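Chapter 5
Seed Storage and Viability

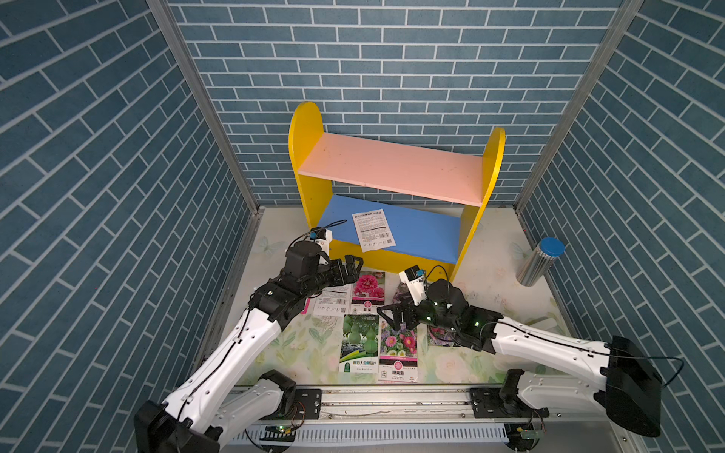

Department of Crop and Soil Science, Uniyal College - Course Text, Second Year

5.1 Scope of the chapter

Chapter 4 followed the seed from pollination to harvest. The present chapter deals with the period between harvest and sowing, during which the seed is alive but at rest. The length of that period depends on the species, on the condition of the seed when it was gathered, and on the temperature and moisture at which it is held. Dormancy is mentioned only where it affects the reading of a germination test; it is treated in full in Chapter 6.

The sections on drying and on packet labelling were revised by Haris Delić. The tables were closed on December 31, 2018, and trial results received after that point have not been included.

5.2 Terms

Viability is the capacity of a seed to germinate under suitable conditions. Vigour is the speed and evenness with which it does so. A seed lot may keep a high viability after its vigour has begun to fall, and the two should be recorded separately. A lot is a quantity of seed of one variety, from one harvest, handled in one way throughout. Seed from two harvests must not be combined under a single lot number, even where the variety is the same.

Seeds that tolerate drying to a low moisture content are called orthodox. Most common vegetables and cereals belong to this group. Seeds that die when dried are called recalcitrant; oak and sweet chestnut are the usual cases. The storage methods in this chapter apply to orthodox seed unless stated otherwise.

5.3 Moisture content

Moisture content is expressed on a fresh weight basis, as the loss in weight on oven drying divided by the weight before drying. A seed exchanges water with the surrounding air until the two are in balance. The balance point differs between species. Oily seeds hold less water than starchy seeds at the same relative humidity, as the oil fraction takes up almost none.

Seed for drying is spread in a thin layer in moving air. In the Trasavora trials the air was held at 35 °C for onion and lettuce, a setting that should be treated as an upper limit for very damp seed. Final moisture was checked on two samples from each lot.

5.4 Packets and containers

Paper packets allow water vapour to pass and give no protection in a damp store. They are suitable for seed that will be sown in the coming season, or as an inner wrapping within a sealed jar or tin. Foil laminate packets keep moisture out, but they also keep it in - seed must be dry before the packet is closed.

The label should carry the species, variety, lot number, year of harvest and date of the last germination test. A printed code does not replace these entries, which must remain legible without equipment.

5.5 A worked case

The lettuce variety Zirura was harvested in June and stored in paper at the Sorton station, in an unheated room. A sample tested on entry gave 81 per cent germination. A second portion of the same lot was dried, sealed in foil and held at 5 °C. Both portions were tested again after 20 months. The results are set out in Table 5.1, and the student should calculate the loss in each portion before reading Section 5.6.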